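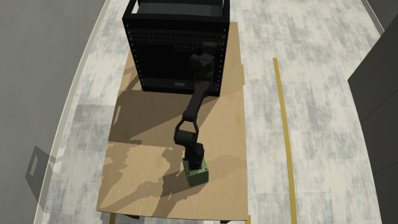 首页 记录本 配方 原料 设备 干燥室 存档

工坊 > 记录本 > 发酵香肠 > 羊肉猪肉混合肠

星期三

接着上一篇写。斯塔尔托尔科姆(Staltolcombe,下面还是写原文)羊肉猪肉混合肠,第二次试做,挂进去到今天满6天。上次那批的问题是外圈发硬,切开中间还是软的,颜色一圈深一圈浅,大家都吃过,不用再形容。这次只改了两处:风速和下料的先后。配方一个字没动,免得到时候说不清是哪里起的作用。

先记称重。挂进去时每根灌到385克,灌完当场称,多的挤出来,少的补。今天早上取了做标记的那根,346克。失重刚过一成。按旧本子上的曲线,这个时候应该比这个再多掉一点,但上次就是前几天掉得太快才出的硬壳,所以这个数我觉得可以接受。同一根杆子上挨着的几根用手捏过,手感差不多,没有一根一根去称。靠门那头的偏干一些,靠里的偏软,老毛病了。杆子已经前后对调。

外观:肠衣贴得紧,没有空鼓。表面有一层薄薄的白霉,起得比上次匀,靠下端的地方厚一些,上端绳结附近还没怎么长。没有看到绿的或者黑的。绳结下面有一根渗过一点油,用布擦掉了,以后再看。气味正常,有一点酸,羊味在后面,没有氨味。

原料部分补一下,上一篇写得太省。

羊肉是Staltolcombe本地的老品种母羊,养了好几年的那种,不是羔羊。肉色深,筋多,去筋花的时间比预想长得多。肩和颈混在一起用。颈部的肉味道重,但是筋膜一层夹一层,刀要勤磨。去下来的筋不要往肠里放,上次放了一点,嚼起来像线头。筋和骨头拿去熬汤了,汤冻在小冰柜最下层,盒盖上写了字,要用的人自己拿。

猪背膘还是Brudley那边送来的。这次的膘比上次硬,切出来边角利落,绞的时候没有糊。收货时用手指按了一下,压痕很快就回来。上次那块按下去是塌的,当时就该退掉。以后收货这一步写进单子里:按不回来的不收,收了也只能炼油。

羊油一概不用。旧方子里有一种写法是加羊尾油,我试过一小团,煎着吃很香,凉了以后糊嘴,放干了更明显,有蜡的感觉。有人问过为什么不照旧方子,答案就在这里。以后谁想再试,请单独做一小盆,别往主料里加。

肠衣是Hallov的天然肠衣,盐渍的,前一晚泡上,早上换水,灌之前里面过一遍温水。这一把有几根有旧伤,一灌就裂,裂口都在同一个位置,像是打结捆的时候勒的。裂的剪掉重灌,没有浪费肉。要跟Hallov说一声,下次捆松一点,或者干脆要散装的。这件事上次就说要讲,一直没讲,写在这里,做完划掉。

香料从Antwi拿的。黑胡椒、茴香籽、一点杜松子。胡椒这次是当天碾的,粗细不太匀,细粉筛掉了,只留粗的。茴香籽在干锅里过了一下火,闻到味道就倒出来。杜松子拍扁,不要打碎,打碎了会苦。大蒜用红酒泡过,蒜捞掉,只用酒。旧本子上蒜是整瓣捣进去的,那种做法在冬天没有问题,我们这个房间条件不一样,先不冒这个险。

Staltolcombe那边的老做法,顺便抄一点在这里,免得那几张纸再找不着。原来是秋末杀了老母羊,肉不好卖,切碎了跟猪膘一起灌,挂在灶间和谷仓中间的过道里。过道两头通风,灶间那头有一点烟,但算不上烟熏。挂到开春,先吃细的,粗的留到剪羊毛的时候。各家的香料都不一样,有放茴香的,有放葛缕子的,也有只放盐和胡椒的。我们用的是放茴香的那一种,纸上没写是谁家的,字迹有两种,后面那种把盐量改大过一次,又划掉改回去。

纸上说肉要“切到豌豆大”。上次我们用绞肉机粗孔,出来的断面看着糊。这次羊肉仍旧用机器,膘改成手切。手切慢,手冻得疼,中间停了两次,把料盆推回冷库。断面要等切开才能看,灌的时候透过肠衣看,白点清楚多了,比上次好。

下料先后这次改成:羊肉先单独加盐揉,揉到发黏,能挂在手上不掉,再加香料和酒,最后才放膘,轻轻拌开就停。上次是全部一起倒进去拌,膘被揉化了,裹在瘦肉外面,水出不来。我怀疑硬壳有一半是这个原因,另一半是风。不过两处一起改了,这一次是分不开的。本来应该一次改一处,料只够做一批,就这样了。

盐和硝盐照配方单,称的时候两个人对过,单子夹在配方夹里。发酵剂化开以后在室温放了一会儿再加。水用的是烧开放凉的,自来水有氯味,之前怀疑过它影响起酸,没有验证,只是顺手避开。

发酵阶段房间设在17度,湿度调得高,挂起来不吹风。头一天夜里湿度掉过一次,早上来看加湿的水盒空了,补水以后回来得很快。肠体表面摸着没有发干,应该没有大碍。水盒太小,夜里撑不住,要么换大的,要么睡前那一班的人加满。先在门上贴了条子。

酸度用试纸和笔都量了。试纸颜色看着在该到的那一格,笔的读数比试纸略高一点。笔很久没有校准,校准液过期了,所以以试纸为准。新的校准液要买。量的是同料灌的小样,主批没有动。小样现在放在冷库第二层,不要拿去吃,后面还要用来对照。

降到酸度以后转干燥,温度往下调,风开最低一档,间断吹。上次是一直吹,而且档位高一格。这次停的时间比吹的时间长,停下来的时候湿度会自己往上爬,再吹又下去,来回的幅度不大。记录仪的曲线我导出来了,存在批次文件夹里,名字跟着批号走。曲线上有一处小尖,是我开门称重,不用管。

关于羊味。上次试吃意见分成两边,一边觉得太重,一边觉得刚好。我自己偏向后面。茴香放多了会盖住羊味,可是那样吃起来跟普通的茴香肠没有区别,用老母羊就没有意义了。这次香料量没变,要改也等切开尝过再说。建议试吃的时候先不告诉大家哪一片是哪一批,切一样厚,盘子底下做记号。面包用没有味道的白面包,上次配了黑麦面包,酸味混在一起,有几条意见后来没法用。

霉的事情再多写两句。这次挂之前在表面喷了菌液,上次没喷,靠房间里自己长,结果东一块西一块,靠墙那面还有绿点,用醋水擦过以后又长。喷过的看来稳得多。喷壶用完拆开洗,喷嘴里面最容易留东西。剩下的菌液没有留,倒掉了。别的肠不要跟这批挂在同一根杆上,尤其是烟熏过的,烟会压住霉,互相都不好看。

干燥室里现在还有上一轮的颈肉两块,在最里面角落。水分已经很少,对湿度没有什么影响,先不移。包布上有一点发黄,拆开看过,里面是好的,重新包了。

成本这里先不算。老母羊肉便宜,去筋的工时不便宜,两样加起来跟买现成的瘦羊肉差不了多少。如果以后真要多做,得想想去筋能不能跟供肉的那边谈,让他们剔好再送。他们剔得粗,我们可能还得再过一遍。这个以后谈。

另有人问能不能用Staltolcombe这个名字写在标签上。我查了一下我们手头的资料,没有看到有登记或者限制,但是羊是那边的,膘是Brudley的,做也不在那边做。我的意见是标签上写羊肉的产地,肠的名字另取。内部记录里继续这样叫,图个方便。

细肠那几根是用剩料灌的,没有单独编号,挂在主批下面。细的干得快,外面已经有点硬了,捏着中间还有弹性。大概下次称重的时候可以先切一根,看看断面上膘有没有抹开。切的时候刀要冷,切面不要用手摸,先拍照再尝。

几件没做完的:

跟Hallov讲肠衣捆太紧。
买校准液,酸度笔校好之前不要用它的数下结论。
水盒换大的。
旧纸扫描,两种字迹分开标。
收货单加一条按膘。
磨刀石快没了,还能用一阵。

风扇的档位旋钮松了,转到最低一档会自己往上跳,现在用胶带固定着。谁要调,先撕胶带,调完再贴回去。我今天进去时胶带还在原位,档位没有动过。

下次称重还用做标记的那根,绳子上系了红线。不要拿旁边的代替,上次就是中途换了一根,曲线在那里断开,后面的数接不上。称的时候连绳一起称,灌完那次也是连绳称的。秤放平,等数字停住再抄。

冷库里那盆没用完的膘,表面盖了膜,明天用掉,做别的肠也行,再放就有味了。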